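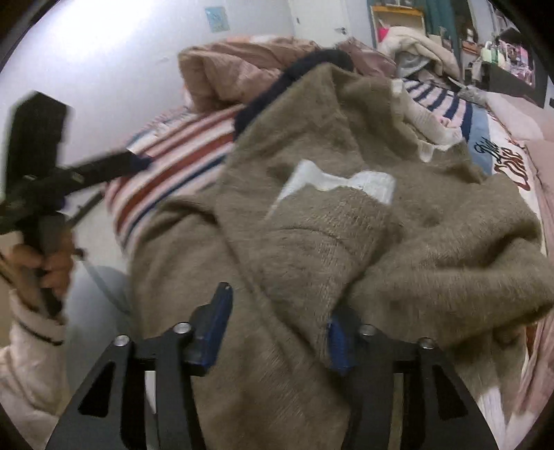
Fuzzy knit with a navy trim, on the bed.

Galura Knit Wash, 8 oz bottle
$9.00
In stock, ships from Bornport

Choose a kind: Plain / Gautam (cedar and orange peel)

Add to cart
Add to wish list

Hello and welcome to the page for the thing I get the most mail about! Galura is my no-rinse wash for sweaters, socks, scarves, hats and all the other knits that get sad and flat in a regular washing machine. I've been making it in Bornport for years now, first in my kitchen and then in the back of the Prurkeck shop when my kitchen couldn't take it anymore (there was soap in the toaster), and the recipe has barely changed.

It started with a cardigan I ruined. I'd washed it in whatever was under the sink, it came out stiff as a doormat, and I was so cross about it that I spent a whole winter reading up on soap. The first batches were terrible. One smelled like a wet barn and another never thickened at all, just sat there in the jar like dishwater. But I kept at it, and somewhere along the way I got a wash that left my sweaters soft and didn't make me sneeze.

What it's good for

Wool of every kind, alpaca, mohair, cashmere, cotton knits, acrylic, and those brushed fuzzy blends that are everywhere at the moment. If you don't know what your sweater is made of because you cut the label out (I always do, they itch), Galura is mild enough that I'd go ahead, with a quick test on an inside seam if the color is very dark. Reds and navies are the ones I'd test. Dab a little diluted wash on with a white cloth, wait, and look at the cloth.

I wouldn't use it on leather elbow patches or anything with glued-on beads. I have nothing against beads, I just can't promise you the glue will hold once it's been in water.

How to use it

Fill a sink or basin with cool water. Cool means cool, the kind you'd be happy to drink. Add 3 capfuls of Galura and swish it around with your hand, then push the sweater under until it stops floating and leave it alone for 7 minutes. You can leave it longer if you forget. I've forgotten one through an entire movie and it was fine.

Please don't rub! I know it's tempting, especially with a gravy spot, but rubbing is how you get felt. Press down on it gently a few times, the way you'd press a sponge, and that's plenty. Let the water out, press the sweater against the side of the sink, and lift it with both hands underneath so it doesn't stretch. Then roll it up in a big towel and lean on the roll. I kneel on mine. Unroll it, lay it flat on a dry towel, pat the sleeves and the hem into shape, and go do something else until tomorrow.

No rinsing. There's so little soap in the basin by the time it's diluted that it won't stay sticky, and the small amount of lanolin in the bottle is meant to stay behind in the fibers. A few people have told me they can't bear not to rinse, and that's fine too! You'll lose a bit of the softness and use more water.

About drying: keep it away from the radiator and out of direct sun. Flip it over once the top feels dry. Thick ribbing takes the longest, so if a collar or a waistband still feels cold against the back of your hand, it isn't done yet.

Socks

I get asked about socks more than sweaters, which surprised me at first. Most people aren't going to wash socks one pair at a time in the bathroom sink, and I don't blame them. What I do is save up the good ones, the hand-knit ones and the soft bed socks, in a bowl on top of the dresser and give them one soak together on a Sunday evening. Turn them inside out first so the fluff and skin and whatever else can come away, then turn them right side out again before you lay them down to dry. Darks and lights get separate basins.

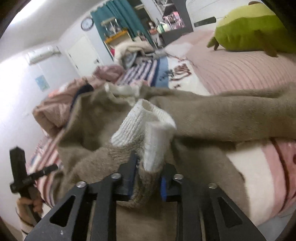
The toes and heels wear out before anything else, and a clean sock lasts longer than a gritty one, so it's worth the trouble. If a heel has gone hard and shiny, leave it soaking a good while and work it softly between your fingers under the water. It won't come back to new but it'll bend again. Cuffs go slack mostly from being hung up wet. Lay them flat, scrunch the ribbing together with your fingers like a little accordion, and let them dry that way.

Which kind should I get?

Plain has no scent added. It does smell a tiny bit of soap when you open the bottle, and then it smells of nothing. Get this one for babies, for gifts, for anybody with a touchy nose, and for things you're going to put away for the summer.

Gautam is the one with cedar and orange peel. I named it after the bench down by the ferry landing where I drank my coffee every morning while I was trying to come up with a name (the bench has a brass plate on it, and no, I don't know the story behind it either). It's a warm, dry kind of smell and it fades to almost nothing after a day. People buy it thinking it will keep moths away. I can't tell you that it does! Clean knits in a closed bag will do far more for you than any smell.

What's in it

Water, vegetable glycerin, a coconut-based soap, lanolin, a little citric acid, and a preservative so it doesn't go off on the shelf. Gautam has the cedar and orange oils on top of that. The lanolin comes from sheep, so neither kind is vegan. I've tried making one that is and so far it comes out greasy. If I ever crack it, it'll go up on this page.

A few things people write to me about

It's gone cloudy. That's the lanolin in cold weather. Stand the bottle in a mug of warm water for a bit and give it a shake.

Can it go in the machine? If your machine has a real hand-wash setting and you trust it, yes. Use one capful, put the sweater in a mesh bag, and turn the spin down as low as it goes. I don't do it with anything I'd cry over.

How long does a bottle last? That depends so much on you. Mine gets me from fall to spring, with a lot of sweaters in the house. Kept with the cap on, it's good for two winters.

Does it help with pilling? Washing won't take pills off. Do that afterward, when everything is bone dry, with a comb or one of the little shavers, on a flat surface and with a light hand. I go over the underarms first, then the sides where a bag rubs. On very fluffy knits I'd skip the shaver altogether and pick the worst ones off by hand, or you'll end up with bald patches.

My sweater grew. Oh, I'm sorry. It probably got picked up by the shoulders while it was full of water. Soak it again, squeeze it out really well in the towel this time, and nudge it back to size with your palms before it dries. Cotton is more stubborn about this than wool.

Update, October 2018: the bottles have a new cap. The old flip-top leaked in the mail and I got tired of apologizing for it. The new one screws on and holds the same amount, so a capful is still a capful. If you've got an old bottle that leaked on you, write to me and I'll send a cap, no need to mail anything back.

Shipping and returns

Orders go out on weekdays from the shop in Bornport. Bottles are packed in shredded paper, and you're welcome to use it in the rabbit hutch afterward. In the coldest weeks I sometimes hold parcels back a day or two so they don't freeze on the truck, and I'll email you if I do.

If you don't like it, send back what's left and I'll refund the bottle. I can't refund the postage. If it arrives broken, a photo of the mess is all I need.

You can also pick up at the counter. Choose "Prurkeck pickup" at checkout and wait for the email before you come over, as the counter shuts at lunch and I've had people standing out there in the rain.

Goes well with

Prurkeck mesh wash bag, large
Cedar sweater comb
Galura refill, Plain only (bring your own bottle, shop counter)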